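Wood dish rack with pegs, anyone still using one?
Kitchen & Housewares > Storage and Drying

slatecounter
Posted December 15, 2018

I'm replacing a wire dish drainer that has rusted at the feet. The choice is between another wire one and a wood rack with round pegs. My counter is 64 inches long with the sink at one end, so the rack will sit out all the time. Mostly I wash cups, bowls and one cutting board by hand. The plates go in the dishwasher. Does the wood hold up?

pegandslat
Had mine for three years. It holds up if you let it dry. I stand it on its side by the window after the last load at night. The one time I left it flat in a puddle for a weekend, the bottom rails got gray spots and I had to sand them.

Cups are the weak point. Plates drop between the pegs and stay there. A cup with a handle goes wherever it fits, and mine usually end up on their sides. 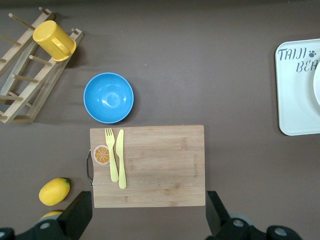
Yellow cup on the rack, blue bowl and cutting board next to it.

The bowl I just leave on the counter. A round bowl takes up the space of four plates on a rack like mine.

oldgrout
I would not put a cup on its side like that. Water sits in the low part of it. Upside down over a peg or don't bother.

pegandslat
Plastic cups are too light to stay put over a peg on mine. They tip when I pull out the plate next to them. Wedged sideways they stay. I wipe them before they go in the cabinet anyway.

oldgrout
If you're wiping them anyway then you don't need the rack. Towel on the counter, cups upside down, done. Costs nothing and you can wash it.

marthas_sink
A towel is damp all day and smells by Thursday. I went through this. I bought a Vestedix wire rack with a tray and have no complaints after two winters, except the tray needs scrubbing.

slatecounter
Thanks. pegandslat, is the board bamboo? Mine is too and I wondered if it can go on the rack with everything else.

pegandslat
Yes, bamboo, with a wire loop handle on the short end. I used to hang it by the loop from a hook but it swung into the backsplash. Now I dry it standing on its long edge, against the wall. Flat on the counter is fine when it's in use, but don't leave it that way wet. My last board cupped and rocked every time I cut on it.

tinroof_june
Oil the board and the rack both. Food grade mineral oil, thin coat, wipe it off after roughly 2 hours. I do it every June and again at New Year's.

oldgrout
Oil on a dish rack is a waste of oil. It gets washed off by the drips.

tinroof_june
It hasn't washed off mine.

slatecounter
Going with the wood one. I'll measure the gap between the pegs first, my bowls are deep. Still undecided on the oil.

marthas_sink
Check the height too if you have cabinets over that end of the counter. I returned one for that.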